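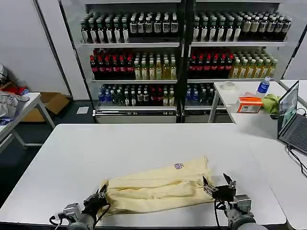 Joyce Mohamedi thinks the leaderboard is measuring the wrong thing. Her note on the last entry says that anyone who picks a short wrap-up code gets a better score, whatever happened on the call, and that she would turn the points off until the codes are fixed.

21 July 2018
By Mwajuma Chege
Print this entry | E-mail this entry

I went back through the Pevent export to check this. More than 400 calls, all from the Wanyama floor, 13 agents. Joyce is right about the codes. "General inquiry" closes the wrap-up screen in one click. "Return" and "Exchange" open the second form, and the timer keeps running while the agent fills it in. Median difference between the two groups is 27 seconds, all of it after the caller has hung up.

So the points as they stand reward picking General. Two agents near the top of the board use it for nearly everything. I don't think they are gaming it. One of them told me in June that she was shown that code in her first week and never had a reason to change.

Tried in the test copy of Ostell:
- stopped the timer when the second form opens. Works, but the supervisor screen then shows the agent as idle, and the floor leads will complain.
- gave wrap-up its own state. Better. Idle stays clean and the handle time splits into two columns. Export still adds them back together, have to find where.

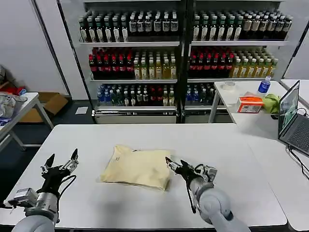 The practice calls need redoing before we change any scoring. The old scripts were all billing questions, so the second form hardly ever came up. I wrote three new ones, two returns and an exchange. The return scripts need an item the agent can pin down by asking, and I used one like the pale yellow garment folded on the white table, with the small dark print near its upper edge. The caller starts with "it's a light-colored top" and gives the rest only if asked. If the agent never asks about the print, the form goes through with the wrong item number, and we can see that in the export without listening to the recording.

Ran the first script twice with Joyce as the caller. Second form opened both times. The item field cut off my note partway through, same as it did on the Jirine build. I have put that on the bug list again. For now agents should put the color first and the print second

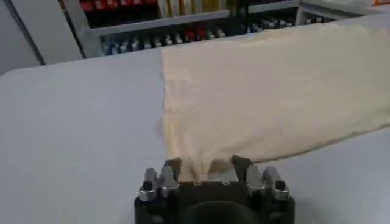
and leave size for the free text box, where there is room.

Not done yet: the points themselves. My plan is to leave the board visible but frozen, with a line saying scores are on hold, and restart everyone at zero once the new wrap-up state is live. Joyce would prefer to hide it completely. The floor leads can pick.

Still to do:
- find the line in the export that adds the columns
- third script (exchange), not run at all
- ask Wanyama for a corrected code sheet for new starters

Recent entries
Headset dropouts on the Ostell test line
Jirine build: item field length
Pevent export, column names and what they mean
Why the hold music restarts on transfer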